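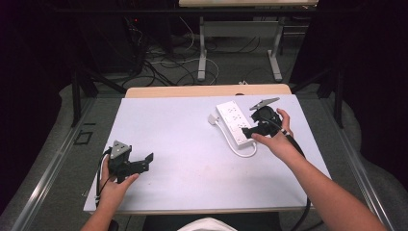

What is a hand-held gripper kit for?
It is for recording how a person does a job with two fingers, so that a robot arm with the same two fingers can learn to do it later.

August
By Fouad Bensaid
Filed under: Robots and Machines > Kits We Tried

The kit under review is the Provach pair, made by Heklow. It comes with two grippers, two cables and a printed booklet. It is sold to schools and clubs for children aged 10 and up, with an adult in the room.

A gripper is a simple hand. It has two fingers that open and close. You hold it and work the fingers yourself. While you work, the kit stores where the gripper is and how wide its fingers are. One try at a job, from start to finish, is called a demonstration. The booklet asks for 200 demonstrations of each job. The longest job on its list took us 30 seconds per try.
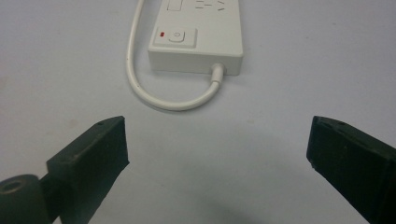 Cords are hard for robots. A block keeps its shape when you push it, but a cord bends, and it can bend in a different way every time. A program that has learned only one shape will fail on the next. Take the white cord on this power strip, which leaves the end of the strip and swings back beside it in a wide loop. To pick up a cord like that, the fingers must start wide open, as they are here, then close on a part that may move when touched. The small red light near the power button is a different kind of problem. A program can use a light as a clue, but it has to learn which lights matter.

Good points: the fingers grip well, and the booklet uses short words. Weak points: the cables get in the way when you cross your arms, and small hands get tired. We stopped for a rest every 15 minutes.

The Zerndale kit costs less but has one gripper, so it can't record jobs that need two hands.

Words to know
Demonstration: one recorded try at a job.
Jaw: another name for a gripper finger.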